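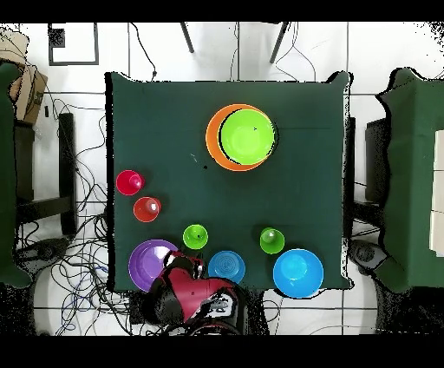

Red cups, green cups and the orange bowl on the green tablecloth.

Filed under: Home and Kitchen, Small Things

When I moved to Mumivton I had two suitcases and no dishes. The apartment was rented as furnished, but the owner understood this word in his own way. There was a bed, a table, a very heavy wardrobe, and in the kitchen one fork. I ate my first dinner there with this fork from the paper in which the food was packed, and I felt quite free. By the third evening I did not feel free anymore, I wanted a plate.

In my parents' home we had two sets of dishes, as many families did. The good set had 48 pieces, white with a thin gold line, and it lived behind glass. It came out for Christmas and for funerals, and when it was washed afterward the children had to leave the kitchen. The other set was not really a set. It was everything that had survived. I knew each piece of it, the soup plate with a brown crack, the mug that was too hot to hold. When I think about eating at home I think only of those. I could not tell you how the soup tasted from the good plates, I was too afraid of them.

So in Mumivton I decided I would have one set only, for every day and for guests also. I went to Vávra, the household store behind the station. It has a basement where they keep what does not sell upstairs, and this basement is full of color. I believe the people in our town buy white and gray, and so all the red and the yellow sinks slowly down the stairs. I stayed there so long that the lady asked me if I was waiting for somebody.

I bought four bowls and six cups, and the whole bag cost me 374 crowns. Upstairs one serving dish was 966. I remember this number because I stood in front of it and tried to imagine carrying it home on the tram.

I did not choose matching colors. At first it was only because there were not enough of any one color, but later I began to like it for a practical reason. Guests remember their cup. A person who has a red cup does not pick up the yellow one by mistake, and I don't have to wash new cups all evening. Children like it even more, although they fight about it. With my sister's children I had to make a rule that the youngest chooses first, and the oldest still thinks this is a great injustice.

There is also something about food and color which I can't explain well in English. Plain rice in a white bowl looks to me like a meal for a sick person. The same rice in an orange bowl looks like somebody wanted to eat it. Lentils are the opposite, they need something pale or they become mud. Beet soup goes well with green — I tried it many times. I once read a long article that said people eat less from blue plates. I have one blue plate and I have not noticed it.

My mother did not approve. She visited in May and looked into my cupboard for a long time, and then she said it was like a kindergarten. She offered me the good set, all of it, packed already in newspapers in her hallway. I said I don't have a place for it, which was true, and she was hurt, which I had expected. We drank coffee and did not speak about it more. But before she left she washed the cups and put them back in the cupboard by color, from light to dark, and I have kept them in this order.

In the end I took six plates from her, without the rest. I use them on normal days, with the cheap cups next to them. One of them got a chip already in the first week. I was more calm about it than I thought I would be, but I have not told her.

Now I want to replace two bowls which I lost in the move to the new apartment. Vávra has closed its basement and there are only shoes there. I looked at Hotus, but they sell in boxes of twelve and I don't know twelve people. At Mestard they have single pieces for 200 crowns, in nice thick glaze, only all of them are in the color of wet sand. The girl there said sand is what everybody asks for. I went home with a dish brush.

If you know a store that still sells one bowl at a time, in a loud color, please write it in the comments. It can be far from here — I like the train.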